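Category: Play kitchens > Setting up > Part 2

Sorting the food onto plates

Right, the box is open and you've got bits everywhere (I always do!). Clear a patch of table and we'll get the pretend veg and the plates laid out.

1. Put the green one towards the back and the red one nearer you, off to the right.
2. Lay the aubergine across the front of the green one. It's the longest piece, so do it first.
3. Pop the orange block in behind it.
4. The apple goes on the red plate. Leave the potato on the table for now – it's the one the children have to find a home for.

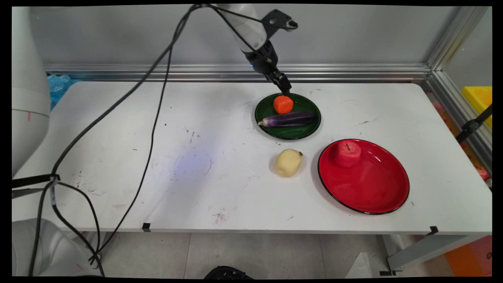
Step 4: orange and aubergine on green, apple on red, potato still to place.

Note: my orange block is the Brulico one, and I love it because it can be a carrot, a cheese or a bit of squash depending on who's cooking. I've stuck with the green dish with "Le coin Discount" written inside, as the lettering gives little ones something to aim beside.

Caution: keep small pieces away from under-threes, and don't put any of it in the dishwasher.

5. Swap the colours over once they've got the hang of it.

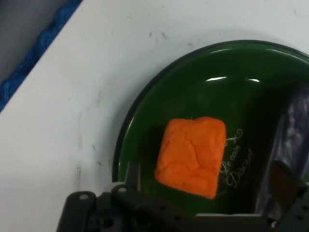 Yolanda Alvarado wrote in to say her two at Urthorpe always want the potato to go first, and she's given up arguing and made that step 1.

Updated Apr 17, 2025 | Contact us | Back to top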